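Subject: Re: [ancient-book-l] Stichometric total in the Eno roll
From: Chinyere Edet
Date: 10 Sep 2026
Reading time: 7 minutes

Mawar Wijaya wrote:

> I have been through the Ustow transcription again and I still can't
> make the subscription agree with the text. The figure under the end
> title is clear enough in the drawing: chi, four deltas, the
> five-sign, three strokes. That is 1,048. The transcription, with the
> nine lost columns restored at the average height of their
> neighbours, has 1,991 written lines. The total is short by nearly
> half.
>
> The options I see are (a) the scribe carried the number over from
> an exemplar with a wider column, (b) the number belongs to a shorter
> work or to part of this one, or (c) the drawing has lost a sign
> after the chi. I lean to (b). There is a paragraphos and a blank
> space in the second half of the roll that could mark the end of a
> section, and the commentary treats the book as a compilation anyway.
>
> Stikance gives the same 1,991 on both settings, so I don't think my
> counting is at fault. Has anybody on the list checked the marginal
> letters against the total? The Tomar concordance omits them.
>
> Mawar

Mawar,

I checked the marginal letters in July for a different purpose and can answer most of this. In short, I don't think there is a discrepancy. The subscription counts stichoi and your transcription counts column lines, and in a prose roll with columns this narrow the two should differ by close to the factor you found.

First the unit. A stichos in a prose total is a standard line, conventionally the length of a hexameter, and it is independent of how the scribe laid out the column. Fifteen or sixteen syllables is the usual working value, or 34 to 38 letters if you prefer to count letters. In a copy of Homer one written line is one stichos and the question never comes up. In prose it comes up every time, and the older catalogues are not consistent in saying which of the two they print. The Ustow handlist uses "lines" for both, sometimes in the same entry.

Now the arithmetic. Take a stichos of 35 letters. Then 1,048 stichoi come to 36,680 letters. Divide that by your 1,991 written lines and you have 18.4 letters to the line. I then measured the line length in the well-preserved columns, leaving out line ends with a filler sign and any line with a correction above it. The first hand runs at 18 to 19 letters. The second hand is a little tighter, mostly 19, and begins after the blank space you mention. The fit is good enough that I would want strong evidence before reading the total as anything other than a total for the whole book.

The marginal letters point the same way. They stand to the left of the column, small, with a short bar over each, and mark every hundredth stichos. If the subscription is right and covers the whole roll, the last letter should be kappa, the tenth, with 48 stichoi to follow. If the scribe had been numbering written lines, the last letter should be tau, and we should have nineteen of them. What survives is as follows:

 - alpha: lost with the opening columns
 - beta, gamma: present, gamma damaged but not in doubt
 - delta: in one of the lost columns
 - epsilon, zeta: present
 - eta: trace of the bar only
 - theta, iota: present
 - kappa: present, in the second hand's portion

Nothing follows kappa, and the left margin is intact from there to the end title. I looked for a lambda specifically. The intervals between adjacent surviving letters, counted in written lines, sit on either side of 190, which is what 1,991 divided by 10.48 predicts. The interval from epsilon to zeta is the shortest. There are three long quotations in that stretch and the scribe spreads his letters in them, which ought to lengthen the interval, so I have no explanation for it yet. It may be a miscount. Marginal letters were copied with the text and could be dropped a line or two from their proper place without harm to anyone.

On your option (b): I agree that the paragraphos and blank mark a division. They do not mark a restart of the count. Theta stands before the blank and iota after it, in sequence, at a normal interval. Where a roll contains two works counted separately, the letters go back to alpha, and here they do not. The change of hand at the same point is awkward for the compilation theory as well, because a scribe taking over at a section break is what one would expect in ordinary shared copying.

On (c): a lost sign after the chi would be the five-hundred sign or one or more etas. Add the five-hundred sign and you have 1,548, which agrees with neither count. Add the five-hundred sign and four etas and you reach 1,948, which is tempting as a near miss for written lines, but it needs five signs to have vanished from a space where the drawing shows room for one at most. I also compared the spacing of the numeral with the spacing of the title letters above it, and the chi and the first delta are no further apart than the deltas are from each other.

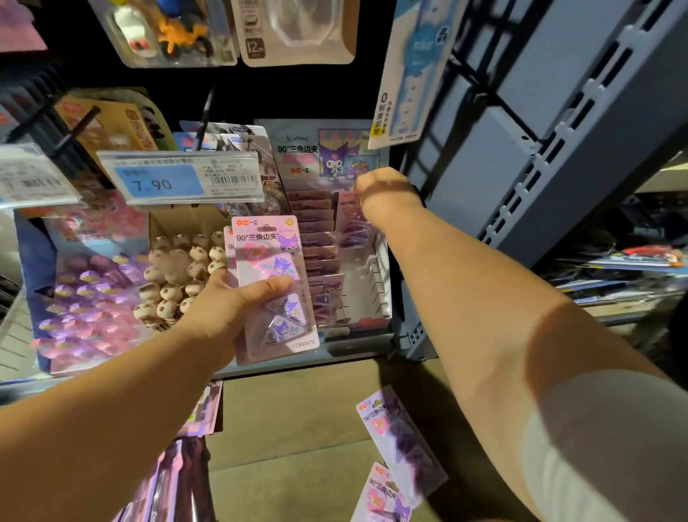 Kuromi 90° triangle corner clips, carded, with the display box.

Option (a) can't be excluded, but it needs restating. In one sense every stichometric total may have been carried over from an exemplar. A total in standard units is useful because it can be carried over: a wider or narrower column makes no difference to it. So a total inherited from an exemplar would still be expected to match the text here, and it does. What would be a problem is an inherited total that did not match, as happens in some rolls where the text has been abridged after the count was made. I see no sign of abridgement in the Eno roll beyond the two omissions already noted in the apparatus, and both are eye-skips between identical words.

About Stikance. The two settings you ran are both line-based. The "strict" setting counts each line with at least one secure letter, and the "full" setting adds lines restored by the editor. They will agree in your file because your restored columns are entered with placeholder letters, which the program reads as secure. Neither setting says anything about stichoi. There is a letter count, but it is under the export options and it ignores iota adscript unless told otherwise. In this roll adscript is written more often than not, so the default will come out low. Set it to count adscript, and set it to skip the filler signs at line end, which are encoded as a character in the Ustow files and would otherwise be counted.

If you do that, please send me the result by column. I did my measuring by hand on a sample and have no complete letter count. A full one would let us test the stichos value from the other direction: total letters divided by 1,048, with the lost columns left out and the missing stichoi estimated from the letters on either side of the gap. It would be worth knowing whether the epsilon to zeta interval is short in letters or only in lines.

Two cautions on the nine lost columns. You restored them at the average height of their neighbours, which is reasonable, but column height in this roll is not constant. It drops by a line or two at the joins, where the scribe seems to have avoided the damaged or uneven papyrus. If the lost stretch contained a join, the restoration is slightly generous. The effect on the total is too small to matter for the question you asked. It would matter for anyone trying to place delta exactly, and I would not attempt that.

The second caution concerns the number nine itself. It depends on matching the offset traces on the back of the following column, and the match is good for the first few turns and weaker towards the outside. The handlist gives nine without comment. I accept it for now, mainly because the spacing between gamma and epsilon works: two hundreds should occupy 380 written lines, and the surviving lines plus nine columns come close to that. With eight columns the figure falls short, and with ten it is well over. That is an argument from the marginal letters, so it can't then be used as independent support for them. I mention it in case somebody cites it that way.

As for Tomar, the concordance omits marginal letters throughout, and also the corrections in the intercolumnar space. It was compiled from the printed text and not from the drawings. It's reliable for vocabulary and should be left alone for anything to do with layout. The printed text itself reports only beta, zeta and kappa, in a note to the end title – the others have to be found in the drawings, and theta is easy to take for a stain in the smaller reproduction.

I would suggest the following wording for your entry, which you are free to change:

 Subscription: end title, centred, with stichometric total in
 acrophonic numerals, 1,048 (stichoi of standard length; the roll
 has 1,991 written lines, nine columns restored). Marginal letters
 at each hundredth stichos, beta to kappa, alpha and delta lost,
 eta doubtful.

I would keep the word "stichoi" in Greek or in transliteration and not translate it as "lines" anywhere in the entry. The confusion in the handlist came from exactly that.

One thing I can't settle from the drawings is which hand wrote the marginal letters. Kappa looks like the second hand's kappa, with the short lower arm, but beta and gamma are too small and stiff to compare with anything in the text. If the same person wrote the whole series, then it was added after the copying was finished. Has anyone on the list worked from the roll itself, or from photographs newer than the Ustow set?

Chinyere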